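Slip and Pinch Faults in a Hand-Held Book Gripper: Final Project Report
Prepared by Gleice Toledo and Umesh Pant. Faculty adviser: Pallavi Rastogi

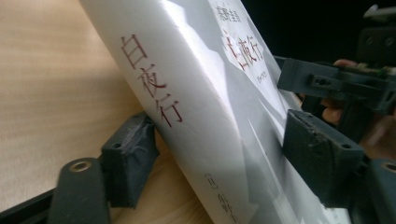
Why did the gripper drop books that it had already closed on?
The finger pads met smooth covers at a slight angle, so that only part of each pad carried the load, and the closing force fell off once the motor controller entered its heat-saving mode.

1. Background

The project was carried out in the Uniyal teaching laboratory during the fall term. Its purpose was to record grasps of ordinary household and library items with a hand-held two-finger tool, so that the recordings could later be used to program a shelving arm. Books were chosen as the first class of item. They are heavy for their thickness, and their covers vary a great deal in finish.

The motor controller was an Altent unit supplied with the laboratory kit. The recording software, Staltance, was written by an earlier student group and was used without changes until the fault described below. A total of 1,793 grasps were recorded before testing was stopped.

2. Description of the Fault

In November, during an afternoon session, a hardcover volume slid out of the fingers while being carried from the table to the upper shelf. It struck the edge of the shelf and then the operator's wrist. The operator, Mr. Pant, was not injured beyond a bruise. The session was ended and the incident was reported to the laboratory supervisor, Bimla Agarwal, who withdrew the tool from use until a review had been completed.

On review of the logs, 62 earlier grasps were found to contain a slip of the same kind. None had been reported at the time. In most of them the book had moved a short distance and then held, and the operator had continued with the task. The Staltance log does record finger position, but it gives no warning when the position changes during a hold. The authors consider this the more serious finding of the review.

A second fault was found in the same logs. When an operator released and pulled the trigger again in quick succession, the fingers opened a short way and closed at full speed. A hand steadying the book from below could be caught between the pad and the cover. Three such events were recorded, all without injury.

3. Investigation

Testing was repeated on a bench with the tool clamped and a padded tray under the fingers. Ramesh Bisht of the machine shop assisted with the fixture. Each book was held for 12 minutes or until it fell.

Matte cloth covers held for the full period. Glossy covers and books in plastic wrap slipped in nearly every run, and slipped sooner when held by a corner or at a slant. Ink transferred from the pads to a strip of paper showed contact along the inner edge only. The pads had been mounted on brackets that flexed outward under load — a small amount, but enough to lift the outer half of each pad away from the cover.

Force readings showed a further cause. After a long hold the controller reduced motor current to protect the motor from heat, and closing force dropped by around a third. This behavior is a setting in the controller. It had been left on when the tool was assembled, and the authors did not check it.

4. Corrective Action

The brackets were reprinted with a rib along the back. The current reduction was turned off and a limit on hold time was put in its place, with a tone that sounds before the limit is reached. A delay was added to the trigger so that the fingers cannot close again until they have opened fully. Staltance now stops recording and marks the grasp when finger position changes during a hold.

New pads in a softer rubber were ordered from Andgate. They had not been delivered when this report was written, and the results above do not include them.

5. Remaining Concerns

The tool has no mechanical release. If power is lost while the fingers are closed, they must be backed off by hand with a driver, and the laboratory has asked that one be kept at the bench during every session. The authors recommend that lifts above shoulder height remain suspended until the new pads have been tested on wrapped books. Operators should keep the free hand clear of the fingers at all times, including between grasps.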